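Setting Up a Desk Power Strip You Can Reach

I put off sorting my desk power for two years, and then it took me one happy afternoon! If you crawl under the table every time the laptop needs charging, try bringing the strip up top.

What to do

Unplug everything first, and wipe the desk while it's clear (mine needed it).

Set the strip near the back corner, on the side where your wall outlet is. Turn it at a slight angle. I love this part, because bulky plugs stop fighting with whatever sits behind them.

Check the rating printed on your strip and add up the watts of what you want to run. Heaters and kettles go straight into the wall, always.

Plug in the things that stay put, like the lamp and monitor, at the far end. Keep the near end for chargers that come and go. 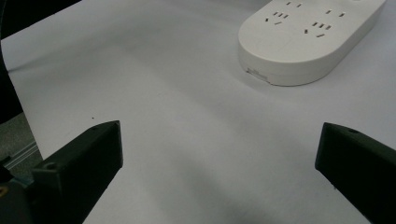

White strip set at an angle on the pale desktop.

Last, run the cord down the back leg with 2 loose ties. Don't pull it tight! You'll want some slack when you move the desk in February to vacuum.

Ayten Akbulut
December 18, 2025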